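Slides are on the shared drive. Keep to 20 minutes and leave the rest for the room.

## Opening

Thank the hosts. Say my name and that I work on household recycling contamination for the Mukside collection district. Contamination means anything in the recycling cart that the plant can't sell.

Start with the April audit. Crews pulled carts on two routes and sorted them by hand. We checked 800 carts. Of those, 695 had at least one wrong item. Pause here, because people will want to write it down.

## What we found in the carts

- Bagged recycling was the biggest problem. People tie it up in a kitchen bag to keep the cart clean.
- Food left in jars and tubs came second.
- Garden hoses, string lights and extension cords were less common but caused the most downtime.
- Batteries were rare. Mention them anyway and come back to them at the end.

Marlina Ngui ran the sorting days. If anyone asks how items were classed, she has the sheet and can answer from the second row.

## Why people get it wrong

Most of the residents we talked to on the doorstep thought they were doing it right. Many had learned the rules in another town. Varkeck takes cartons and we don't. Fu takes plastic film at the curb and we don't. Someone who moves ten miles has to learn the list again.

The lid sticker doesn't help much. It has 14 small drawings and it fades in two summers. Read out the line from Gareth Greenwood's doorstep notes: "I thought the triangle meant yes."
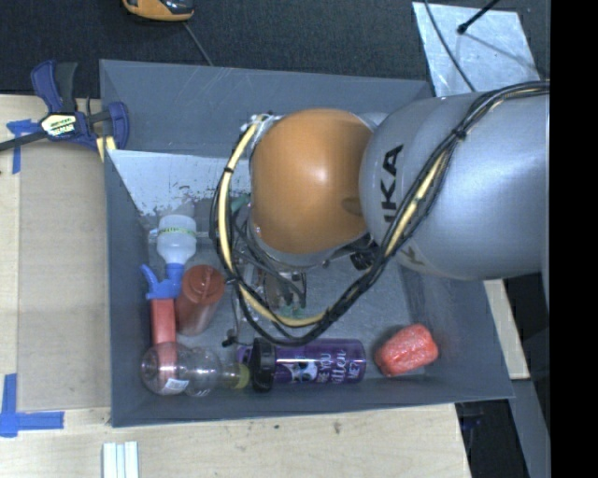
**Can residents put recycling in the cart in a plastic bag?**

Leave it loose. Bags wrap around the sorting screens, and a tied bag is usually thrown out with everything inside it.

## The tag trial

We tried cart tags on 2000 homes. Crews looked under the lid and left one of two tags: green for fine, orange with the wrong item circled. No fines. After the second orange tag the cart was left full until the next pickup.

Go slowly through the chart. The drop came after the first tag, and the skipped pickups added little. Endang Siregar thinks we could cut that step and I agree, but say clearly that this is our opinion and the trial wasn't set up to test it.

Cost: 50 cents a home for tags and crew time. Don't get drawn into the Damanus contract. Ridwan Nair is handling that and will take questions by email.

## What we're asking for

1. A new lid sticker with five items, in large type.
2. Tags on every route for one season.
3. One accepted list shared with Varkeck and Fu, even if it takes a couple of years.

## Close

Batteries: take them to the hardware store drop box, never the cart. Show the address slide and leave it up during questions.

Ulises Zapata has the roaming mic. Repeat each question before answering it.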